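Chapter 7
Stocks, Broths and the Patience They Require

A cook can get through a surprising number of years without making stock. Cubes exist. So does the carton with the screw cap, bought for one recipe and rediscovered in July behind the mustard. Neither will poison anyone, and this chapter does not propose to take them away from you. It proposes only that you make a pot of the real thing before deciding you have no time for it.

The terms first. A stock is made mostly from bones and is left unsalted, so that it can be boiled down later without turning into seawater. A broth is made mostly from meat or vegetables, is seasoned, and may be drunk from a mug by a person feeling sorry for themselves. Cookbooks swap the two words freely, and so do grocery stores. In this book we keep them apart, chiefly so that the exercises at the end of the chapter can be graded.

Body comes from collagen, the tough stuff in skin, joints and feet. Held in hot water for long enough, it turns to gelatin, and the cooled stock wobbles. Students often take the wobble for a fault. Hoi-yan Yu, who taught the first version of this course at Lodari, kept a list of perfectly good stocks poured down the sink by beginners. It ran to 37 entries when she stopped adding to it, two of them her own.
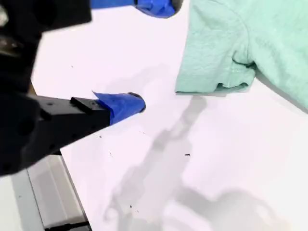
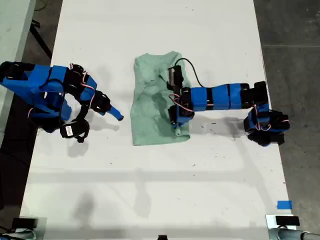 Clarity is a separate matter from flavor, and a cloudy stock can taste very fine. Cloudiness is mostly fat and small bits of protein that have been knocked about by boiling until they will no longer rise to the top and be skimmed. The cure is dull: start with cold water, bring it up slowly, and keep it at the point where a bubble breaks the surface now and then, as if it had just remembered something. If the lid is rattling, you are making soup for the windows.

Vegetables go in late. An onion gives up all it has in under an hour, and a carrot boiled since breakfast has nothing left to say by lunch. Cabbage, broccoli and their relatives should be kept out altogether unless you want your kitchen to smell like a school hallway. Tomato is allowed in brown stocks and argued over in all others. (Rima Hamdan's notes on this point, which we use with her permission, say only "no" and are underlined twice.)

The main recipe in this chapter is the Wouters chicken stock, named for the restaurant where both authors once peeled things. It takes 2 chickens' worth of bones and most of a Tuesday, little of which you need to spend standing up. Read Section 7.2 before you start, particularly the part on cooling. A large pot left to cool on the stove overnight is a fine home for bacteria, and they will not wait for you to finish the chapter.

Before going on, you should be able to cut an onion without supervision and find your strainer. Readers who cannot do the first should return to Chapter 2. For the strainer, try the dishwasher.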